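Valtska 802 Hand-Held Parallel Gripper 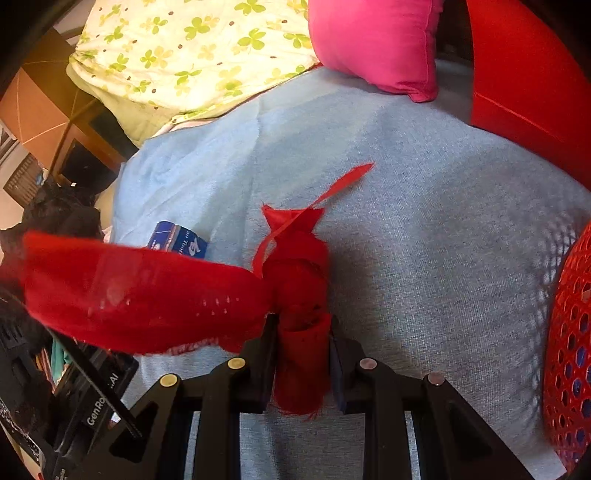
Pre-use checks follow Stostside practice note 70. Inspect each pivot cap for play and wipe both fingers before the first grasp. Thin cloth, such as the red piece bunched between the fingers, should be gripped clear of any frayed end — loose threads can catch in the linkage. Record each check in the tool log.

Service interval: 800 hours
Spare finger set: part 1002
Supplied by Flusholm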